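Print this page | E-mail this to a friend

Out of the toy box: blocks on a board

15 May 2020

Hello again, all. I promised Derek Lightfoot I'd write up my block habit for this issue, so he's only got himself to blame (he did ask for "something cheerful, not too long").

It started with a tub of old wooden blocks that came down from my sister's loft. No box, no leaflet, half the paint gone off the corners. I washed them in the sink, lined them up on a tea towel and then, instead of passing them on to my nephew as I'd said I would, sat down and built a bridge. Then a church. Then a sort of bus shelter! By bedtime I'd told my sister she wasn't getting them back.

The thing I learned first is that you need a proper surface. I'd been building on the rug, which is hopeless, and then on the dining table, where everybody leans. A chopping board does the job beautifully. Get a big heavy one, the butcher-block sort made of strips glued together, and give it a wipe with a barely damp cloth. Don't oil it if it's only for blocks. I oiled mine, being a bit too pleased with it, and had to wait days before anything would stop sliding. The seams between the strips are handy too, as you can line a wall up along one and it comes out straight without a ruler.

The second thing is triangles. Everyone wants the long bricks and the arches, but I'd swap a handful of those for a pair of good triangular prisms any day. Push two together and you've got the start of a roof, or some hills, or a boat if you squint. Giuliana Henao does a lovely harbour with hers and puts a single red block at the far side for the lighthouse, and I've pinched that idea more than once.

A few of you have asked what to buy. I've tried the Trultano set, which is nicely cut but a little light for my liking, and the Ayala one, which is heavier and comes in a cotton bag that I now use for pegs. Mine from the loft might be Dania, going by the blue, though I wouldn't swear to it. If you're mixing sets, check they're the same thickness before you part with any money. Mine were 2 mm out and every tower I made had a lean on.

For tidying up, I've stopped using the tub. I sort by colour into old jam jars (lids off if there are small hands about, or you'll be opening them all afternoon) and keep the board upright behind the bread bin.

We'll have a swap table in July if we can, so have a rummage and see what's lurking. Odd ones are welcome, chipped ones too. I'm after yellow arches, if anybody has any going spare!

More in this issue
Jigsaws with a piece missing: what to do with them
Derek's marble run, part 2
Mending a Truvix train track
Letters and swaps

Contact us | Copyright the newsletter and its contributors | Back to top
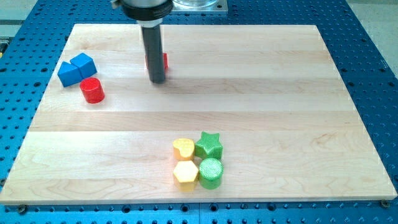
Blue triangles on a butcher-block board, with a bit of red just in front.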